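Pay for the kit, skip the service plan

Trisel sells its two-arm sorting kit as something a small snack packer can run without an engineer on staff. After going through the offer, I think that claim holds for the hardware and falls apart on the service plan.

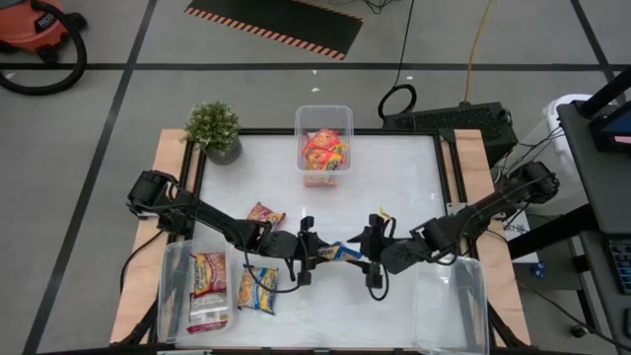
Snack packets and clear bins on the two-arm table.

The kit is 2 arms, 2 grippers and a table. The monthly plan costs $88 and covers software updates and 4 remote support calls a year. Extra calls are billed. For a shop that changes its product line often, 4 calls will be gone by April.

Soft packaging is the hard part of this job. Noodle packs and chip bags wrinkle, shine and slide, and no two lie the same way.
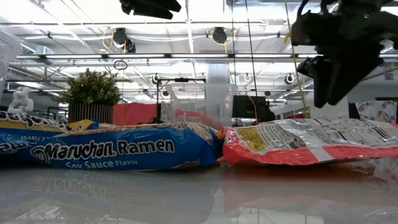

A buyer should ask for a trial on their own goods before signing anything. Jidham offers one with its rival kit. Trisel wants a deposit of $1,087 first, and the contract does not say when it comes back. I would not sign that.

I would still pick the Trisel arms over the Jidham ones. Spare fingers are cheap and can be changed with one hex key.

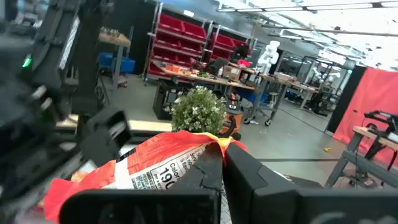
Mansour wrote back that I am too hard on the plan: "We used one call in 5 months, and it was our own wiring." Fair enough, but that is a case for paying by the call, and Trisel doesn't sell it that way.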